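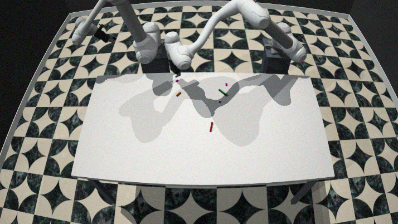

セメントタイルの床、冬のあいだの手入れ

館内だより2月号では、お問い合わせの多い模様床の手入れについてまとめます。

セメントタイルは、顔料を混ぜたモルタルを型に流し、圧力をかけて固めたものです。焼き物のタイルと違って釉薬の層がなく、表面の色は数ミリの厚みがある着色層そのものです。少しすり減っても柄は消えませんが、水や油は吸い込みます。買ったばかりの床と十年使った床で色の深さが違うのは、このためです。

ふだんの掃除は乾拭きか、固く絞ったモップで十分です。洗剤を使う場合は中性のものを薄め、最後に水拭きをして残りを取ってください。酢、クエン酸、浴室用の酸性洗剤は使えません。セメントの成分が酸に溶け、触れたところだけ白くざらつきます。レモン汁やワインをこぼしたときも同じで、すぐに吸い取り、水で二度ほど拭けば跡はほとんど残りません。一晩置いた場合は、研磨パッドで表面をわずかに削ることになります。

冬に多いのは白い粉の相談です。白華と呼ばれる現象で、内部の水分が表面に出るとき、石灰分を一緒に運んできて起こります。暖房を入れて床が急に乾く時期に目立ちます。汚れやカビではありませんので、まず乾いたブラシで払い、一週間ほど様子を見てください。繰り返し同じ場所に出るなら、下地に水が回っている可能性があります。外壁に近い部屋や水まわりの隣では、配管と目地の点検をお勧めします。

保護剤については、浸透型と塗膜型のどちらがよいかという質問をよくいただきます。当会で長く床の補修を担当している木下武志(Takeshi Kinoshita)の意見は次のとおりです。

「住宅なら浸透型をお勧めしています。塗膜型は最初はきれいですが、はがれ始めると部分補修ができず、全部落とすことになります。白華が出ている床に塗膜をかけるのもやめてください。粉が膜の下に閉じ込められて、取れなくなります」

塗る前には床を完全に乾かします。新しく張った床なら少なくとも数週間、できれば一か月は待ってください。塗布は薄く二回、余った液は10分以内に布で拭き取ります。厚く残すとべたつき、ほこりを呼びます。

柄の合わせ方についても一つ。四枚で一つの模様になるタイルは、一枚ずつの向きが決まっています。割れた一枚を替えるときは、外す前に写真を撮り、裏に矢印を書いておくと間違えません。部屋の端に無地の帯を回す張り方は、壁の歪みを帯の幅で吸収するためのものです。帯だけを先に外すと柄の基準線が分からなくなりますので、工事のときは業者に一言伝えてください。

古いタイルの在庫について。Saldaleの倉庫で整理していた廃番品のうち、456枚の状態確認が終わりました。欠けのないものは会員の方に一枚単位でお分けします。価格は一枚766円、送料は別です。色はロットごとに差があり、お手持ちの床と完全に合うことはまずありませんので、家具の下など目立たない場所のタイルと入れ替えて使う方法をご検討ください。見本の貸し出しは一件につき三枚まで、期間は二週間です。

読み物の案内です。Ysaline Courtoisさんの小冊子『床の文様帖』が入荷しました。集合住宅の玄関や階段室に残る模様床を200点以上収め、星形と円弧の組み合わせについては作図の手順まで載っています。訳文は付きませんが、図だけでも十分に読めます。窓口で閲覧できるほか、499円で販売しています。

補修講習は3月も行います。内容は目地の詰め直しと、欠けた角の埋め方です。午前10時から正午まで、会場は作業室Skuro、定員は八名です。顔料は用意しますが、ゴム手袋と汚れてもよい靴をお持ちください。ご自宅のタイルの破片があれば、それに合わせて色を練ります。申し込みは窓口か電話で受け付けています。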